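Feslow Newsletter
June
Search this site
Enter keyword
Go

Writing the rules before the arm moves: our working practice for simulated household tests
By Ruxandra Bogdan 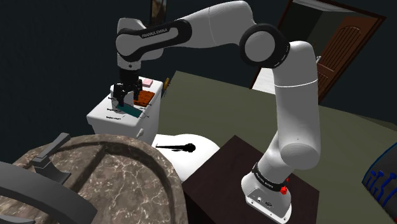 When we started to test arm policies in simulated rooms, we had no written rules at all. Each of us kept a folder of scenes, changed what we wanted in the morning and reported a success rate in the afternoon. It worked while there were only two of us. When Costel Dobre and Teodor Oprea joined, we found that the same policy could score very well on one desk and badly on the next, and that both numbers were correct. They were answers to different questions.

So in spring we sat down and wrote a practice document. It is now at version 4, and several readers have asked to see what is inside. It is not a standard in the formal sense and we do not claim that. For safety of real machines beside real people there are proper standards, and a good simulation score takes nothing away from your duties under them. I repeat this because I have heard a supplier say the opposite to a customer.

Freeze the scene, then test

The first rule is that a scene gets a version number before any policy is run in it. The number covers the room, the fixtures, every loose object, the position of the robot base and the camera positions. If someone moves the base a little closer to the work surface, the scene has a new number. Teodor found this too strict at the beginning, and I understood him, as it makes many numbers. But the place of the base decides which joints come close to their limits, and we have had a full week of confusion from one small shift that was not written down.

We keep bathrooms, kitchens and one hallway. The bathrooms are the most useful for rule making. The surfaces are small, such as the lid of a toilet tank, and they stand near things the arm must not touch: a basin, a tap, a flush lever. A kitchen worktop forgives a wide swing of the elbow and a bathroom does not.

Say what counts as success

The second rule took the longest. "Pick up the object" is not a success condition. We now ask for four things in writing:

- which object, by its name in the scene file
- where it must be at the end, with a tolerance
- how long it must stay there without being held
- which contacts make the trial a failure even if the object arrives

The last line was a suggestion of Tincuța Nistor, who came to us from the inspection of packing lines. Before her, a trial in which the gripper pushed two neighbours over the edge and still delivered the right block was counted as a success. The software was satisfied. Tincuța was not, and she was right. When we scored our old recordings again with the contact line included, the best policy was no longer the best.

Please also write down what happens when the object was never moved. A few of our early tasks had start positions that already met the end condition, so a policy that did nothing at all received points. We now run an arm that stands still through each new task as a check. It costs almost no time.

Report all trials

The set for our last report had 1,953 trials, and all of them are in the table. If a trial stops because the simulator becomes unstable - an object shakes, or sinks into the surface below it - it goes in a separate column with the reason. It may not be removed quietly and it may not be run again until it passes. Costel has made a small script which refuses to produce the summary if the columns do not add up to the number of trials that were started. It is a rude script, but I recommend to have one like it.

For each task we use 16 start arrangements, fixed in advance and kept in a file that the people training the policy cannot open. This is perhaps the most ordinary rule in the document and it is also the one most often broken, usually with good intentions. Somebody wants to see why the arm fails on one arrangement, looks at it, adds similar examples to the training, and after that the arrangement no longer measures anything. If you need to look, then look, but take it out of the set and replace it.

Labels, overlays and other helpers

Labels drawn over objects are a great help for the person who reviews a recording. They are a danger if the policy sees them too. Our rule is that every recording states whether the overlays were present in the policy's own camera input or were added only to the review view. The default is review only. Thanakorn Pongsiri, who looks after our exchange with the Tarkeck team, asks for this statement from any partner before we compare results. One partner needed two attempts to answer, and I think that was useful for them as well.

The same rule covers lighting, shadows and any marking at the gripper. If it helps a human to see, ask who else can see it.

What we do not cover yet

We have no good rule for friction values. At present we write down the values used and the person who chose them, and this is record keeping more than good practice. The Onu project is trying a method with a range of values for each material, and we will read their notes with interest. We also have nothing on speed. An arm which completes the task very slowly and an arm which does it in one fast movement receive the same score today, and anybody who has stood beside a real one knows that they are not the same.

Version 5 should include a page on transfer to hardware. My own wish is that it will say clearly who may decide that a policy is ready to leave the simulator, and that this person is not the one who trained it. We had a long discussion on this point and it is not finished. In a small team it is sometimes difficult to find a second person with enough knowledge, and Teodor has proposed to exchange reviewers with Grodance for this purpose.

If your group has a similar document, even a short one, I would be glad to read it. Comments on ours can be sent to the newsletter desk, and please mention the version number when you write.

Recent items
Scene numbering: questions from readers
Tincuța Nistor on what packing lines can teach us
Notes from our exchange with Tarkeck
Onu project: friction ranges, first notes
A short guide to naming your objects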